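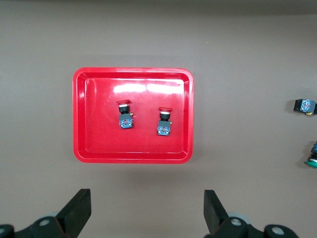

Red tray on the bench: two mushroom-head push buttons. More switches waiting off to the right.

Aranka Rácz
29 August 2022

1/ Sorting control-panel spares at Irkwood this week. The push buttons came out of old operator stations and went into one drawer over the years, stop buttons with start buttons, good with bad. I am going through them one tray at a time.

2/ The red tray is for emergency-stop style units only. Red mushroom cap, black neck, contact block still attached. Anything with a flat or green cap stays on the bench until the red ones are finished.

3/ Why a tray at all: terminal screws. They back out of the block when nothing is clamped under them, and a small brass screw on a gray-brown bench is gone. On glossy red plastic you can find it.

4/ First check is mechanical. Press the cap, it should latch. Twist or pull, depending on the type, and it should come back with a clear snap. If it creeps back or sticks halfway, it goes in the scrap box. I don't lubricate them.

5/ Second check is electrical. Stop circuits use the normally closed contact. Meter across the two NC terminals, button out: close to zero ohms. Button pressed: open. Then wiggle the block by hand with the meter still connected. A reading that jumps around means a worn contact or a loose block.

6/ Block-to-head coupling gets its own line in the log. If the block drops off the back of the head, the NC contact can stay closed and the button does nothing when you hit it. I pull on every block. If the latch gives, both parts are scrapped.

7/ Read the label on the block before you wire anything. The little circuit marking tells you which pair is NC and which is NO. Terminal color is no help, I have seen the same maker change it between batches.

8/ Tally so far from the Prirkaten stations: 20 mushroom heads tested, 9 kept. Most of the rejects failed on the latch, a few on contact resistance. One had paint in the neck and would not travel the full distance.

9/ Someone asked about reusing the kept ones on a machine. No. Tested spares from this drawer go to the training panels and the bench supply. A production stop button gets a new part with paperwork. Takács has the order form.

10/ Storage after testing: cap up, in a divided bin, block fitted, terminal screws run down until they just touch. Label with date and reading. The old labels from Hurnico have no date on them, so those units get retested with the rest.

11/ Reply to a question below - yes, you can test the head without the block, but then you have only tested the spring. Put the block on and do it again.

12/ Another one - a buzzer is fine for a quick sort, but mine beeps at anything under 185 ohms. That is far too generous for a stop contact. Use the resistance range and short the probes first so you know what the leads add.

13/ Green start buttons are next. Those are normally open, momentary, and a lot quicker: meter open at rest, closed while held, open again on release. Check the cap for cracks if it is the illuminated kind.

14/ If anyone on the second floor has a spare divided bin, I need one more before the green ones are done. Leave it by the meter rack.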